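Huvasville laundry plan promises savings, but the numbers are thin
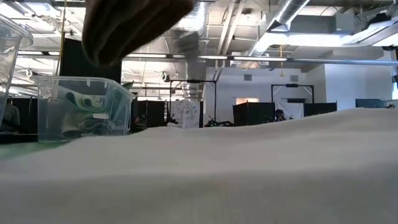
White fabric spread over a tabletop, with clear plastic bins to one side.

Huvasville officials want to close the linen room at the town's nursing home and send all of its sheets, towels and gowns to an outside firm, a move they say will save money from the first month. The paperwork they have put out so far does not show how.

The proposal, which goes before the town council in July, would hand the work to Kemine, a laundry company that already serves hotels and clinics in the region. Sheets from the home's 108 beds would be picked up, washed at the Kemine plant and brought back folded. The 4 people who now work in the linen room would be offered other jobs at the home, though the plan does not say which jobs, or at what pay.

Edgars Lukoševičius, the town's director of services, told residents at an evening meeting that the current setup is "a cost we no longer need to carry." He said the washers are old, the dryers are older, and that repairs have eaten up money that should go to care.

That may be so. But the town's own summary runs to two pages, and the repair bills are not in it. Neither is the price Kemine would charge per pound of laundry, which the town says it can't release until a contract is signed. The council is being asked to vote on savings without seeing one of the two figures needed to work them out.

Asked about this, Lukoševičius said council members would get "the picture they need" in a closed session. He did not say whether the public would get it later.

Families of residents have questions of their own. Brigitta Grabner, whose mother has lived at the home for 2 years, said she was less worried about price than about what happens on a bad night.

"My mother can go through three sets of sheets before breakfast," Grabner said. "Right now somebody walks down the hall and gets more. I asked what happens if the truck is late, and I was told the truck won't be late."

Kemine says it will keep a reserve of clean linen at the home at all times. The size of that reserve is described in the plan as "suitable." The company's regional manager, Thodoris Kourkoulas, said by phone that the number would be set once the firm had studied how much the home uses. He could not say why that study was not done before the offer was made.

Kourkoulas pointed to the nearby town of Murín, which switched to Kemine under a similar deal, as proof that the idea works. Murín did report lower spending in its first year. It also bought a large stock of new sheets just before the switch and booked that cost under a different part of the budget, according to Janka Gajdoš, a retired bookkeeper who went through the town's accounts when the contract came up for renewal.

"If you leave out the things you had to buy, then yes, it was cheaper," Gajdoš said. "I'd like to run my own house that way."

She said complaints about missing items, mostly residents' own blankets and nightclothes that got mixed in with the shared linen, went up after the change. Murín renewed the contract anyway. Kemine said it has since improved its tagging and that losses are now "very low," but did not provide a figure.

There is another option on the table, or there was. Last winter the equipment dealer Feser gave the town a quote for new washers and dryers, to be paid off over 44 months. The quote is mentioned once in the summary, in a line that calls it "not competitive." The total is not given.

Council member Matúš Hrnčiar, who asked for the Feser quote in the first place, said he has not been shown how the two offers were compared. He plans to ask that the vote be put off until both are laid out side by side — something he said should take an afternoon.

"Maybe the outside firm really is the better deal," Hrnčiar said. "I can't tell, and I don't think the people telling me so have checked."

Lukoševičius said a delay would risk losing the price Kemine has offered. The company said its offer has no end date.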